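I have been trying to cook pasta properly for nine years and I'd like to report back.

The packet says 10 minutes. The packet has always said 10 minutes. I have never once eaten a piece of pasta at 10 minutes and thought, yes, that's done.

At eight it's chalk. At 11 it's something you'd give a person recovering from an operation. Somewhere between the two is dinner, and I'm usually looking for the colander.

Portions next. A serving is apparently the amount that looks like an insult in the pan. So you add a bit. Then a bit for luck. Then there's so little left in the bag that it seems rude to leave it.

I once cooked a whole 500 gram bag for myself on a weeknight in January. I ate pasta until I no longer recognised the word. 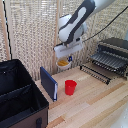
Cyprian Wróbel has replied to say that I should be weighing it dry, that any adult with kitchen scales knows this, and that salt goes in after the water boils or you may as well not bother.

Cyprian, I own scales. They live under the slow cooker, which lives behind the big tray, and by the time I've got them out I've had toast.

On the salt: my mother puts it in before, my aunt puts it in after, and they haven't shared a kitchen since the christening.

Everyone agrees the water should be "as salty as the sea". Which sea? I grew up near Morecambe. I'm not putting that in a pan.

Then there's saving a mug of the cooking water for the sauce. I know about this. I believe in it completely. I remember it every time, while watching the last of it go down the plughole.

Last night's went 12 minutes because the phone rang. I've had worse. There's a tub of it in the fridge for lunch, and I've hidden the cheese from myself until then.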